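Talk notes: Small kitchens, small breakfasts
November 14, 2021
Running time 11 minutes if I don't stop for questions. Room has a clicker, bring own adapter.

Slide 1. Title
Wait for the door to close. Say thanks for coming. Say the handout is on the chair by the exit and has the reading list on the back.

Slide 2. Where this comes from
In May I started a breakfast survey at Grulla, a block of studio apartments with very short kitchen counters. We sent out a form and got 382 back, which is over what we expected. The form asked what people make in the morning, where they stand while they make it, and what gets in the way.
Most common answer to the first question: toast. Most common answer to the last one: the toaster.
Pause here. People usually laugh a little. Go on.

Slide 3. What people complained about
Read two or three of these, not all.
"I have to move it to use it and move it back to cook."
"The cord is on the wrong side."
"I put the plate on the stove because there is no other place."
"Crumbs go under it and I find them at Christmas."
Note for me: the third one is a safety point. Say so plainly. If the burner is still warm, a plate on it is a problem, and a wooden plate is a worse one.

Slide 4. The counter as three spots
Draw this on the board if the slide is hard to read from the back.
Spot one is where the toaster stands. Spot two is where the plate goes. Spot three is where your hands go, and where you put whatever you were holding. People plan for the first two and forget the third. Then the butter knife ends up balanced on the jar.
At Grulla the stretch of counter between sink and stove was 84 centimeters in every unit. That is enough for all three spots if nothing else lives there.

Slide 5. Cords
Short section, keep it short.
Before you choose a place for the toaster, look at where the outlet is. Run the cord behind, never across the front. Don't let it hang over the edge where a child or a bag strap can catch it. Unplug when done. Pull the plug, not the cord.
Someone will ask about extension cords. Answer: check the rating against the label on the toaster, and don't share the cord with a kettle.

Slide 6. The plate
A wooden plate is kind to toast. A cold glazed plate makes the underside damp, and grooves help a little more by letting some of the steam out. The drawback is cleaning. Butter gets in the grooves. Use a brush and warm water, dry it standing up, oil it now and then.
Put the bread on the plate before you start, next to the toaster, so you aren't walking back and forth from the bag. Same plate for the finished toast.

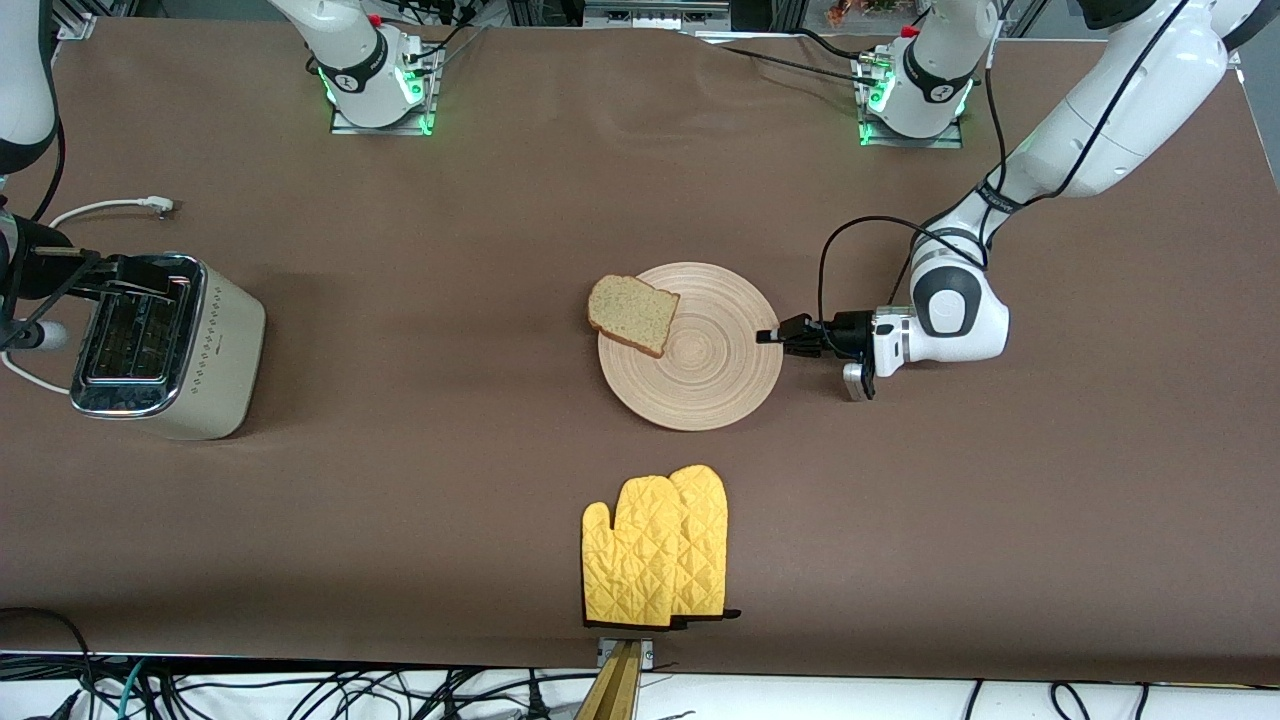

Slide 7. Mitts and hot edges
Keep something to protect your hands close by, within reach of the plate and clear of the slots. Quilted oven mitts are fine for moving a hot dish or shifting the toaster when you have to. They are too thick for picking out a slice. For a small slice that won't come up, unplug first, let it cool, then lift it out. No forks, no knives.
Ask the room who has used a fork. 

Slide 8. Crumbs
Tray out once a week over the sink. If the model has no tray, unplug, cool, turn over, tap. Seeded bread drops more than plain, so those households should do it twice.

Slide 9. What we changed at Grulla
Moved the dish racks to the wall. Put a hook under the cabinet for mitts. Gave each apartment a one-page sheet, nothing more. The second form went out after the summer and I only have part of it back, so no numbers today.

Slide 10. Questions
Likely ones: toaster oven or toaster (depends on what else you cook), what to do with no counter at all (a rolling cart with locking wheels), does the handout come in large print (yes, ask me).
Leave the slide with the contact address up while people pack.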